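From: Trotetti list member
To: household-paper list
Date: January 2, 2026
Subject: Re: How long to keep appliance manuals and receipts

> I have two file drawers full of manuals going back to the first
> apartment. Some are for things we no longer own. Is there any
> reason to hold on to them? And does anyone scan receipts, or is
> the paper copy still needed for a warranty claim?

I went through the same job in June, so I can tell you what I did.

I started with 294 manuals and loose sheets. I sorted by room first, which was a mistake, because the vacuum and the space heater have no room. Sorting by maker went faster. Anything for a machine we no longer own went straight to recycling. For the rest I looked for a PDF on the maker's site, saved it, and kept the paper only if there was no PDF or if the wiring diagram was printed too small to read on a screen. That left 12 paper manuals, and they fit in one folder.

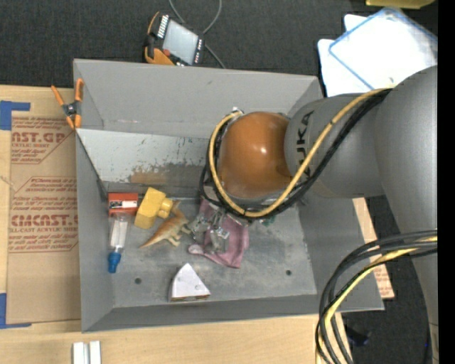
Receipts are a different matter. Thermal paper fades, and mine from the Presik water heater had gone blank in two years in a drawer next to the furnace. I now scan each receipt the day it comes home and staple the original to the warranty card. When I made a claim on the Vatance dishwasher they took the scan by email and did not ask for the original. The Nartey people wanted the serial number as well, and that was on a plate under the machine. Write it down before the thing is installed.

For file names I use maker, model, and year bought, in that order. I tried putting the year first and could never find anything. The whole set is on the house computer with a second copy on a thumb drive in the desk.

One thing I would do differently: I threw out the installation sheet for the range hood along with the manual, and the sheet had the screw spacing on it. The PDF does not. If a sheet has measurements on it, keep it — even if the rest of the packet goes.

As for the drawers, I would not try to do both at once. One took me most of an afternoon, and the second went quicker after I had the folders set up.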